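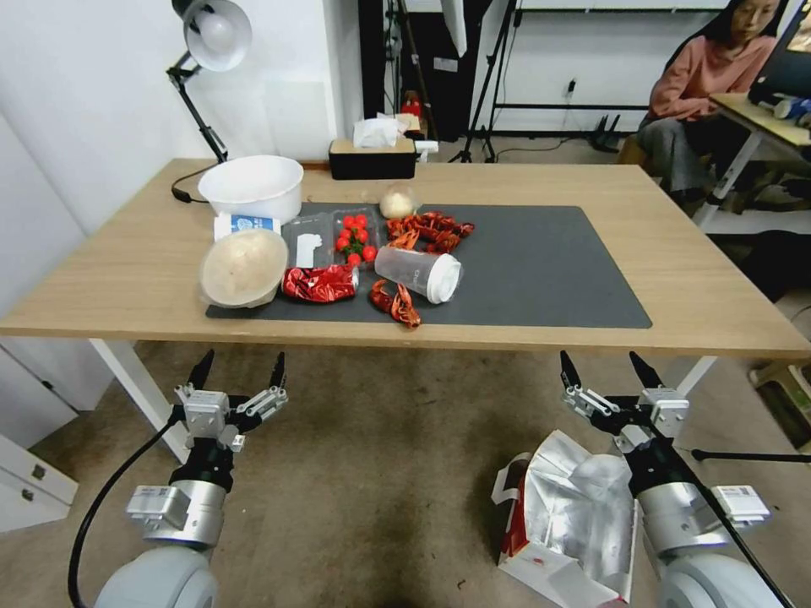 Why do applicants for family visas so often send the same papers twice?

Most of them are never told that the first set arrived. In our interviews the second mailing usually followed a silence of several weeks, and it was sent as a precaution. Caseworkers then had two files to match, which lengthened the silence for everyone else in the line.

4.2 Repeat submissions and the waiting period

The interviews were held in July at two advice offices, one in Penuretti and one in Skundero. We spoke with 70 applicants who had at least one decision pending. Of these, 53 had sent some part of their evidence more than once. Bank statements and rental agreements were the items most often repeated. Birth certificates were repeated less, mainly on account of the cost of certified copies.

Figure 3. Table.

Thevar and Geddes coded the interviews separately and then compared their results. They disagreed on 13 passages, nearly all of them about whether an applicant had been asked for a document or had only believed so. We kept those passages in the sample and marked them as unclear. A letter asking for "any further evidence of residence" was read by some applicants as a demand and by others as an invitation, and the wording supports both readings.

The advice offices keep a contact log, which we were allowed to use with names removed. It holds 3524 entries for the period studied. A large share are calls to ask whether a package had been received. MacBrayne, who ran the log at the Skundero office, had a separate code for these calls, but it was dropped when the office moved to the Pladuvent case system, and later entries had to be sorted by hand. We treat the later figures with some care for that reason.

Applicants who had a lawyer were less likely to send papers twice. The difference is smaller than we expected. Several lawyers told us they also mail a second copy when a deadline is near — one described it as cheaper than an appeal. The earlier survey by MacAulay did not separate represented from unrepresented applicants, so the two sets of results cannot be compared on this point.

The appeal stage looks different. Once a hearing date has been set, the applicant has a reference number that works on the phone line, and repeat mailings nearly stop. Mbwambo and Sutherland found the same pattern among student visa holders, though their sample was drawn from one city. Whether an earlier reference number would have the same effect before a first decision is taken up in Section 5.

Two limits should be noted. People who had given up their application did not come to the advice offices and are missing from the sample. Interviews were also held in three languages only.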